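Leave the table alone

I've been having the same argument with my sister-in-law since September, and as she's now stopped replying to my messages I'm going to have it with you lot instead. It is about tables. Specifically, whether a table should have stuff on it when you're not using it.

She says yes. She has a runner, a bowl of those wicker balls, two candles that have never been lit and a little tray for the candles to stand on. Every time we go round for tea the whole lot has to be carried to the sideboard before anybody can put a plate down, and then after pudding it all gets carried back again. I timed it once (I know, I know) and kept quiet about the result, but it went on long enough for the gravy to get a skin.

I say no. I say a table is a work surface that you also eat at, and the kindest thing you can do for it is clear it and walk away.

I wasn't always like this! Our old one was a dark glossy thing from my husband's nan and I covered it in everything going, mostly to hide the rings. Then we moved to the flat on Rasgate and it wouldn't go up the stairs, so we bought a pale one, the Luvska, for 891 pounds, which is more than I've ever spent on anything without wheels. I felt sick for a week. I bought a wipe-clean cloth for it the same afternoon, with lemons on, and that cloth stayed put for the best part of a year. So I'd paid all that money for some wood and was eating my toast off plastic lemons.

It was Kyu-ri Chae from downstairs who sorted me out. She'd come up to borrow the big scissors, lifted a corner of the cloth and said, "Oh, it's lovely under here, what are you saving it for?" I didn't have an answer. The cloth went in the cupboard that night and I've had it out once since, for painting with the kids.

What I hadn't bargained for is how much you get to like plain wood when you can see it. Pale wood especially. People call it boring and I think they've only ever seen it in a shop under those horrible lights. Ours changes all day. First thing it's nearly grey, then by dinnertime the sun comes across and all the grain shows up. And I like a knot. My mum would have turned a knot to the wall side or stood a vase on it, but it's the bit I look at when I'm on the phone to the council.

Yes, it marks. There's a dent from a dropped tin and a faint ring from Chuang's, the takeaway, who fill their soup tubs right to the brim. I rub it over with oil when I remember and I don't lie awake about it. A table you can't put a mug on is an ornament, and a big one, and it's in the way.

The other thing I'll say for a clear table is that you do more at it. When there's a bowl of wicker balls in the middle you sit on the sofa with your laptop on your knees and get a bad neck.

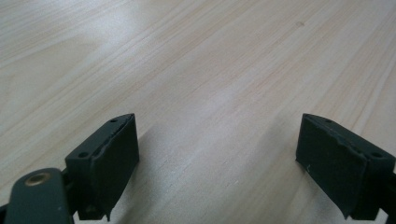
We've done two jigsaws since the summer, I've cut out a pair of curtains, and my husband has taken the toaster to bits and very nearly got it back together. None of that would have happened if somebody had to shift the candles first. You'd look at them and think, oh, I'll do it tomorrow.

I will allow flowers if there's a birthday. I'll allow the salt, grudgingly, between meals. Post goes on the hook by the door, and anyone who leaves a school bag on there gets it back on their bed with the banana still in it.

My sister-in-law, if you're reading, we're still on for Sunday tea, and I'm happy to carry the tray.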